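Looking after the shelf cell

January 26, 2021 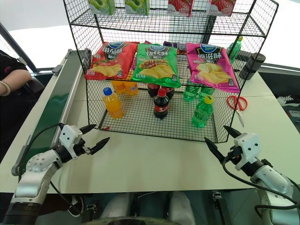
Before anything gets switched on

I took over the two-arm shelf cell from Boonsong Duangkaew at the start of January, and he left me a page and a half of notes. I have been adding to them since. Chaiwat Ratanaporn asked me to put them somewhere he could find them, so they are going on the blog.

The first job of the day is the table. I wipe the white top with a damp cloth and then a dry one. Chip bags leave a bit of grease and the bottles leave rings, and both make the shelf slide when a finger catches the wire. Then I put a hand on the shelf and push it lightly from each side. If it moves, the pads under the corner rods need replacing. I cut new ones from a sheet of thin rubber and keep the spares in the drawer marked Vurska.

Where the shelf goes

Boonsong set the shelf by eye and was good at it. I am not, so I made a spacer out of scrap board, 442 mm long. One end goes against the front edge of the table and the other against the front of the wire frame. I check it at both corners, because a shelf that is a little twisted looks fine until an arm goes in for something at the back of the bottom tier.

Loading is the same each time. Cartons on top, chip bags standing up in the middle, bottles on the bottom with the same kind one behind the other. The bags are the fussy part. They slump if they are pushed too far back, so I lean them just behind the front rail and leave them alone. Caps should be tight on all the bottles. I found that out with an orange one.

Gripper fingers

The black fingers are the part that wears. I look at the tips with a flashlight before the first run and run a fingernail along the inside face. A small nick is OK. A nick that catches the nail will also catch the wire grid, and then the finger gets changed.

Changing one takes me 14 minutes with the arm parked and the power off. Boonsong was quicker. The screws are small and soft, so use the good driver, the one with the Haugland handle, and stop if it starts to slip. Change both fingers on a gripper together. I tried a new one next to an old one and the grip pulled to one side all afternoon.

After a change I open and close the gripper 54 times with nothing in it. That number came from Boonsong's page and I never asked him why.

Cables

Each gripper has a black cable that loops back along the arm, and most of our faults have been in those. The loop has to be loose enough for the wrist to turn all the way and short enough to stay off the shelf. I move each arm slowly through its reach and watch the cable the whole way. On the right arm the loop hangs low, so I check it against the table edge as well.

On January's second bad day the left gripper kept dropping out. I swapped the plug, then the board, and then found the cable had a break right where it leaves the housing. The new one is from Hasach. I wrote the date on a piece of tape at the arm end – please do the same with the next one.

Still to do

The left arm is at 700 hours and is due for grease at the wrist. The Wutine tube in the cabinet is nearly empty and I have ordered another. Chaiwat, the spacer hangs on the hook by the door.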